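Folding a Child's Zip-Up Hoodie So It Stays Folded

Sep 14, 2020
By the Sarnby Laundry Pages

Hooded jackets are the worst thing in a kid's drawer. The hood makes a lump, the sleeves work loose, and the zipper pull catches on whatever is stacked on top. Most of the trouble comes from folding them in the air or against your chest, the way you would a dish towel. Use a flat surface and it takes less than a minute.

1. Check the pockets and the care tag

Turn the pockets out before washing and again before folding. Tissues hide in the corners. If the print is starting to crack, wash the jacket inside out from now on and skip the high heat.

2. Close the zipper before it goes in the wash

An open zipper snags knits and bends its own teeth. If it sticks, rub the teeth with a plain candle stub or a dry bar of soap and run the slider up and down a few times. Hold the bottom of the zipper straight with one hand while you pull with the other. Forcing it is how sliders come off, and a new one means a trip to Charbonneau or wherever you buy your sewing things.

3. Lay it out face up

A clear patch of floor is better than a bed, which sags in the middle. Take hold of the jacket at both shoulders, close to the hood, and pull gently until the back is smooth underneath. Then set the sleeves out to the sides and run a hand down each one. Look at the zipper last. If it has come open partway, bring the slider to the top so both halves of the front line up.

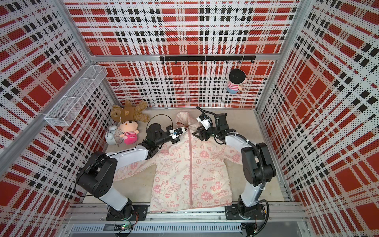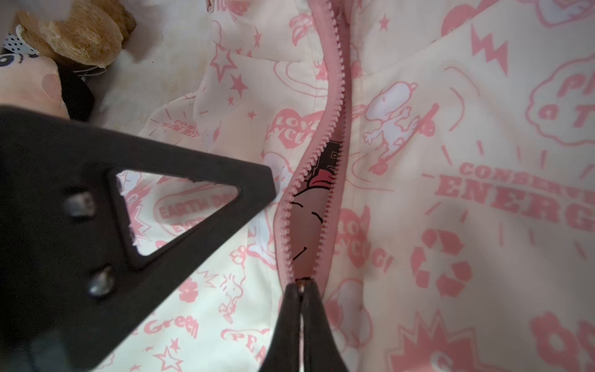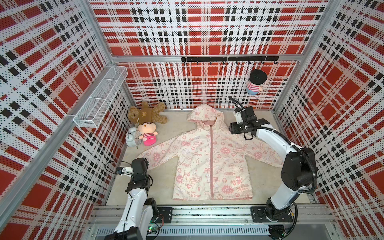
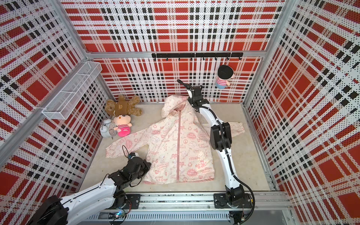 4. Fold the hood, then the sleeves

Bring the hood down over the chest and flatten it with your palm. Fold one side in toward the middle and lay its sleeve straight down toward the hem - do the same on the other side. You should have a long strip, a little wider than the hood.

5. Fold up from the hem

Fold the bottom third up, then fold again so the hem meets the shoulders. Turn the whole thing over so the weight holds it shut. For a drawer, stand the folded jackets on edge like files. For a shelf, stack them no more than 5 high or the bottom ones crease.

6. Or hang it up

Jackets worn every day don't need folding at all. A low rail of small hooks near the door works well in a child's room, as long as the child can reach it. Hang the jacket by the loop inside the collar - hanging by the hood stretches the neckline. If there's no loop, sew in 7 cm of cotton tape.

In January, when the heavy coats take over the hooks, the thin hoodies go back in the drawer. Zip them first.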